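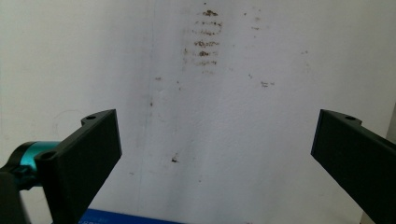 Brown marks on a white wall.

Durthorpe Effects Artists Win Credit and Overtime Terms in Agreement With Gataline Pictures

WIVILITZ, 29 Jul 2018 - Visual effects artists at Durthorpe have reached an agreement with Gataline Pictures that sets rules for overtime pay, late changes and screen credit on the studio's next feature, "The Khoury Crossing."

The agreement covers all 479 artists and production staff assigned to the film at Durthorpe's Wivilitz facility. It takes effect immediately and runs until final delivery of the picture, now scheduled for December.

Under the terms, any week longer than 50 hours must be approved in writing by the visual effects producer before the work is done. Hours past that limit will be paid at double the regular rate. Artists on short-term contracts will get the same rate as permanent staff, and their contracts cannot be ended early to avoid payment.

Gataline will also pay for changes requested after a shot has been approved. Durthorpe bid on the film at a fixed price, and until now the cost of late changes was carried by the effects house. The film has some 700 effects shots, most of them in a river flood sequence that takes up much of the final act. The first 100 shots have been delivered and are not affected by the new payment terms, although the people who worked on them will be credited under the new rules.

"We bid a job, and then the job gets bigger," said Afaf Hijazi, head of production at Durthorpe. "That was hard on the company and it was hard on the crew. With this agreement, if a director wants to see the water again from another angle, everyone knows what it costs and who pays for it."

Every artist who works on the film for four weeks or more will be named in the end credits. Names will be grouped by department and listed in alphabetical order. Artists who leave the project before delivery will keep their credit if they have met the four-week minimum. Durthorpe will send the list of names to Gataline, and artists will have ten working days to ask for corrections before it is locked.

Darius Ķēniņš, a compositor who spoke for the artists during the talks, said credit was the first item the crew raised.

"People use their credits to get the next job," Ķēniņš said. "Some of us have worked on a picture for half a year and then sat through the end titles and not found our names. Overtime matters a great deal too, but the credits were what people kept bringing up at meetings."

The talks lasted five weeks. Work on the film continued during that time and the delivery schedule has not changed. Durthorpe and Gataline will meet again after delivery to decide if the same terms will be used on later projects.

About Durthorpe
Durthorpe is a visual effects and animation company based in Wivilitz. It provides water and crowd simulation, compositing and digital set work for feature films and television.

Media contact
Durthorpe Press Office, Wivilitz
Stills and interview requests for "The Khoury Crossing" should be sent to the Gataline Pictures publicity department.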